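Betreff: Re: [zelle-sim] Greifer fährt im Simulator zu tief an

Balakrishnan Murthy schrieb am Donnerstag, 31. Oktober 2024:
> Seit dem Update auf Rulov 3 setzt der Finger beim Anfahren
> des Abtropfgestells auf. Offset in Z ist 12 mm. Muss ich
> die Handkamera neu kalibrieren?

Nein, die Kalibrierung bleibt. Rulov bezieht den Z-Offset seit Version 3 auf die Fingerspitze, vorher war es der Flansch. Den alten Wert also löschen und den TCP neu eintragen.

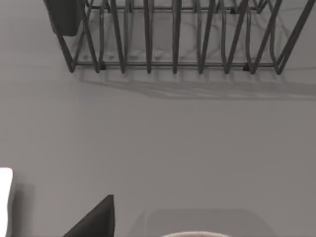
Danach die Kollisionskörper neu erzeugen, sonst rechnet der Planer mit der alten Hülle. Für die Drahtstäbe 2 mm Zuschlag, mehr verträgt der Abstand der Bügel nicht. Bei uns lief Zukel danach über 3.281 Zyklen ohne Kontaktmeldung.

Die Logdatei bitte trotzdem schicken.

Gruß
Tekleab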